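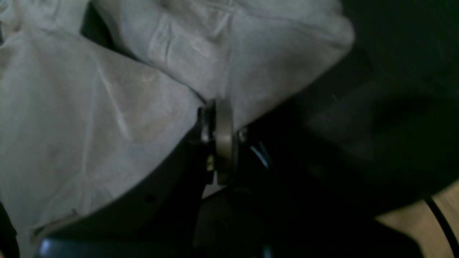
Folding and sorting the white wash: tips for people who would sooner not

White laundry is sold to us as a calm and pleasing thing. Adverts show it stacked by a sunny window. In my house it comes up the stairs in a lump, gets dropped on the nearest flat surface, and is still there at bedtime. After some years of this I have a method of sorts, and Clémence Gautier, who ran the linen room at a guest house in Hostau and has folded more pillowcases than I've had hot dinners, has corrected it in several places. Her corrections are included. Some of them were quite sharp.

Before you start

Clear a space first. The bed is fine, though it does commit you to finishing. A table is better for your back. If you use the floor, put down an old sheet, as carpet gives up its fluff to anything pale.

Turn on a proper light. Off-white, pale grey and "used to be white" all look alike at nine at night, and you'll only find out which is which when you make the bed.

Shake everything once, hard, holding two corners. One good snap takes out more creases than five minutes of patting.

Find the seam

Most people go wrong by hunting for corners. In a bunched-up heap a corner can be anywhere, including inside another corner. Look for a seam instead. Pinch it, run your fingers along it, and sooner or later it will deliver you to a corner whether you deserve one or not. Then hold on to that one while you follow the next side. Clémence does this with her eyes on the radio. I do it with my tongue sticking out.

On pillowcases, start at the closed end. On duvet covers, start at the closed end and have a sit-down booked for afterwards.
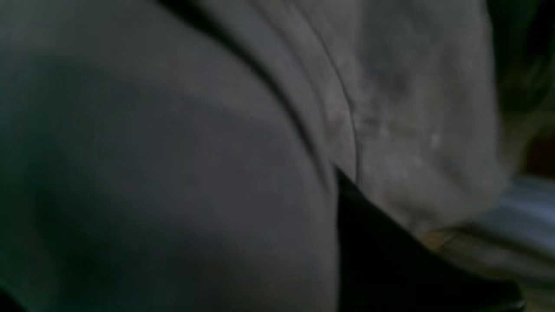

Sort by feel as well as by colour

Two greys that match in the basket may be quite different cloths. Rub each between finger and thumb. Smooth, close-woven things fold flat and stay flat. Soft, slightly fuzzy things need a looser fold, or they spring open in the cupboard like a bad accordion.

I keep three piles:

Bed things. Sheets, cases, the odd bolster cover inherited from an aunt.

Rags in waiting. Anything thin enough to read through. Cut these up straight away, about the size of a tea towel, before you get sentimental.

Things that are not laundry at all. Shoe bags, the cloth sack the spare blanket came in, the cover for a Zatness fan heater we no longer own. Every house has this pile. Give it one drawer, and when the drawer won't shut, throw half away.

Marks and grey patches

Check for marks before folding, never after. Damp the patch, rub in a little plain soap, leave it 20 minutes and wash again. Don't iron over a mark in the hope that it will lose heart. Heat can set it for good.

For whites gone dull all over, I soak them overnight in a bucket of warm water with 300 g of washing soda. Not wool or silk, please, and wear gloves. Clémence thinks 300 is timid and uses 400. She also thinks my bucket is too small.

Keep whites well away from black straps, dark socks and anything new and navy. A single sock can do for a whole load. Ask me about June.
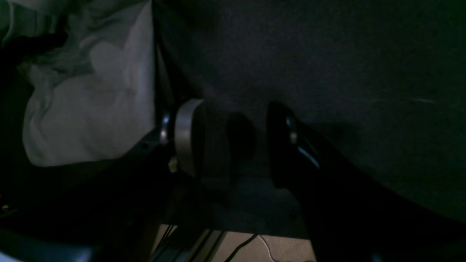 Storing it

Fold to the depth of your shelf. This sounds obvious, yet I spent years folding sheets to suit some imaginary shelf and then cramming them on to the real one. Mine is a Brorkik cupboard, 285 mm deep, so everything is folded to a little under that.

Put each set inside one of its own pillowcases. You pull out one parcel and the whole bed is in it.

Leave a finger's width between stacks, and put the newly washed set at the bottom so they all take a turn.
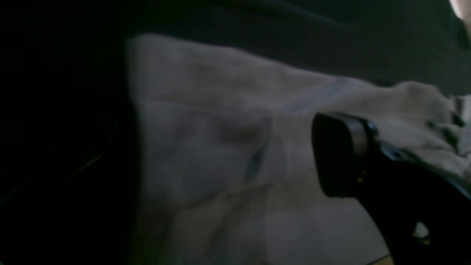
Creases are the last thing, and most of them can be ignored. I iron pillowcases, because my face is going to be on them, and nothing else. A cloth that is wrinkled all over but lying more or less open can be smoothed by hand from the middle outwards. Where it has bunched into a thick mound, with dark creases packed close together, smoothing does nothing, so pick that part up, shake it and lay it down again. One long shallow fold across the top can stay if it's roughly where you were going to fold anyway. Clémence says this is cheating. She irons her dusters.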